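Intro to Automation, Unit 4 Handout
Notes to go with our October visit to the Tisolance open day

I'm so glad nearly all of you could make it out to the Pirkness building, and I know the bus ride was longer than I promised (sorry again!). These notes are meant to fill in what was hard to hear over the crowd, so keep them with your own and bring both to the next lab.

The demonstration we stood at longest was the Belkadi cell, the one where mixed plumbing parts get sorted into bins. Our hosts told us it had been through 200 practice runs before the doors opened, and that a full run is allowed 36 seconds per part, which may sound slow until you try planning one yourself. 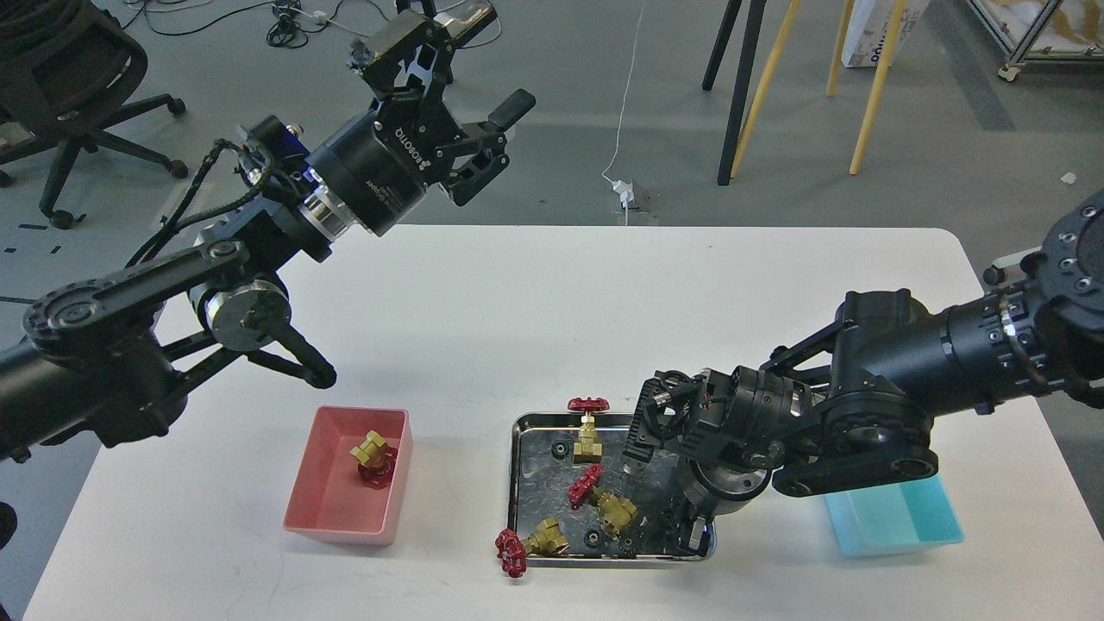 Sorting is really three jobs folded together: finding a part, deciding how to take hold of it, and choosing where it goes. The middle one is where most of your questions landed, and rightly so. Think about the valves in that shiny steel tray, one standing up with its red handwheel on top, another flat on its side, a third with its wheel hanging over the rim. They're the same kind of part, and yet each one asks for a different approach from the gripper. Then there's the tray itself, polished enough to mirror the arm above it, and you'll remember from Unit 3 what reflections can do to a vision system.

With two arms there's also the matter of shared space. The Tolen planning software, which we'll open in lab, lets you mark a zone that only one arm may enter at a time. Start with a generous zone and shrink it later.

For next time, please write up one grasp plan for a valve lying on its side, about 60 lines at most, sketches welcome. Read section 9 of the course pack first, and do come by at 3:00 if you get stuck.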